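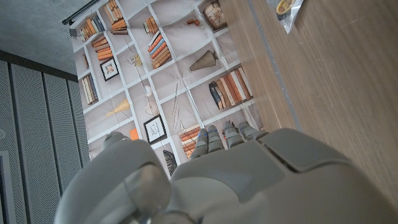 ## Playing long visual novels on an old Android phone: tips from the kitchen table

Most of these are for phones that have been handed down and now live in a drawer or on a shelf. A visual novel doesn't ask much of a processor, so an old phone is fine for it. The trouble is usually storage, heat, a tired battery or a lost save file.

### Before you install

Check the free space first. The download size on a game's page is often the compressed size, and the installed game can be twice that. *Kashindye* unpacks a second time on first launch and needs room for both copies until it finishes.

Clear out old voice memos and chat videos before you start deleting apps. On my phone that freed more than removing three games did.

If the phone has a card slot, put the pictures and music on the card and leave the games on internal storage. Some games will let you move them to the card and then stutter at every scene change.

Turn off automatic updates for any game you're in the middle of. *Mastden* changed its save format between chapters, and the old saves wouldn't load in the new version. Finish your route, then update.

### A stand for the counter

You can buy one, but a wooden clothespin stand takes ten minutes:

- Two clothespins, the spring kind
- A scrap of board a little wider than the phone
- Wood glue
- A strip of rubber from an old jar opener

Glue the clothespins upright at the back of the board, a hand's width apart, and let them dry overnight. Glue the rubber along the front edge so the phone doesn't slide. Leave a gap in the rubber for the charging cable if your port is on the bottom.

For reading in bed, a bag of dry rice sewn into a square of old towel holds the phone at any angle. Make it smaller than you think. Mine was too big the first time and I had to unpick one side.

### Heat

Take the case off for long sessions. Keep the phone off blankets and away from the stove side of the counter. If it gets hot to the touch, close the game, unplug it and leave it on a tile or a cool countertop for a while. Don't put it in the fridge. Water can condense inside when it comes back out.

Drop the screen brightness to 40 percent in the evening. Text boxes are still easy to read at that level, and the phone stays cooler.

### Battery

Charge before you play if you can. An old battery that is being charged and drained at the same time wears faster. If the back of the phone has started to bulge or the screen is lifting at one edge, stop using it and take it to a battery recycling point.

Airplane mode helps a lot with games that work offline. *Plester* doesn't need a connection after the first launch. *Tirketti* checks in each time you open it, so turn airplane mode on after the title screen.

### Saves

Use more than one slot. Save before every choice, and use a fresh slot at the start of each chapter. *Tirketti* gives you 104 slots, and you may as well use them.

Keep a paper notebook next to the phone. I write the slot number, the chapter and the choice I was about to make:

> Slot 7, ch. 3, train station. Told her about the letter. Go back and try the other one.

Heriberto Trujillo wrote in to suggest index cards, one for each character, held together with a binder clip. It works well in games with a big cast.

If the game has an export option, use it once a week and copy the file to a computer or a USB stick. Uninstalling a game usually removes its saves too, so export first.

### Cleaning the screen

Switch the phone off and unplug it. Wipe with a dry microfiber cloth, then with one corner of the cloth barely dampened with water. No window cleaner, no vinegar. For crumbs in the charging port, use a wooden toothpick and go slowly.

### Sharing a phone

Android lets you set up a second user on many phones, under Settings, then System. Each person gets their own saves. Check the age rating on everything you install, and put a PIN on the adult profile if there are kids in the house.

### Reader questions

Aqeel Tanoli asked how to stop the screen going dark during long scenes. Set the screen timeout to ten minutes in the display settings, and put it back when you're done. He also asked if auto-play mode uses more battery. It does if you walk away and leave it running.

Two people asked how much free space to leave. I keep at least 200 MB spare after everything is installed, more if the game downloads its chapters one at a time.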